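**Moved for work, don't know a soul — how did you meet people in your 30s?**

**pinthorpe_newbie** wrote:

I moved to Hurkville in February for a job and had five weeks in the office before everyone was sent home. I'm 34 and single, and my closest friends are a 326 mile drive away. I talk to people all day on calls, but by Friday night I have spoken to no one about anything except invoices. My sister Gisela says to give it a year. I'd like something to do before then.

**alarcon_st** wrote:

Your sister has a point about the year. I moved here at 31 and it took me close to two before I had anyone I could call without a reason. What worked was the same thing at the same time every week. For me it was a Tuesday walking group. The first months were boring and I kept going.

**Flirnadari** wrote:

I don't agree with waiting it out. A year is a long time to feel bad. I messaged everyone I had lost touch with, old roommates and a cousin included. Most wrote back. Two of them I now talk to every week, and neither lives near me. Local friends are nice, but they don't have to come first.

I also cook on a video call with one of them on Sundays. We pick the same soup and eat at the same time.

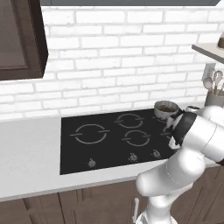
*Bowl at the back of the cooktop.*

**hurkville_ron** wrote:

Calls don't do it for me. After eight hours of meetings the last thing I want is another screen. I'd sooner sit on a porch six feet away from a neighbor I barely know.

**Flirnadari** wrote:

Fine if you have a porch. I'm on the third floor.

**pinthorpe_newbie** wrote:

Third floor here too, no balcony. I did try one of the friend apps. I matched with 5 people, met one in the park, and she was perfectly pleasant, and then neither of us wrote again. I don't know if I was supposed to.

**BrendaS** wrote:

You were, and so was she. Write to her today. Keep it short and name a day. I'm Brenda Sepúlveda, I run the Pinthorpe book swap list. We have 300 names on it and I hear this same story from half the people who join. Both sides think the other one lost interest.

The other thing I'd say is to stop treating dinner as something to get through. When I lived alone I ate standing up for most of a winter and it made the evenings worse.
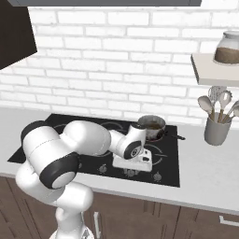

Now I sit down at seven with a plate and the radio on, and after that I call one person. Some nights it's only ten minutes. It breaks up the evening, and I sleep better than I did.

**hurkville_ron** wrote:

The radio I can agree with.

**alarcon_st** wrote:

Brenda is right about writing first. I'd still join something weekly. One park meeting isn't much to build on.

**pinthorpe_newbie** wrote:

OK, I wrote to her. Asked about Saturday morning, same park. Brenda, how do I get on the book list?

**BrendaS** wrote:

Sent you a message. Next swap is outdoors, bring a chair.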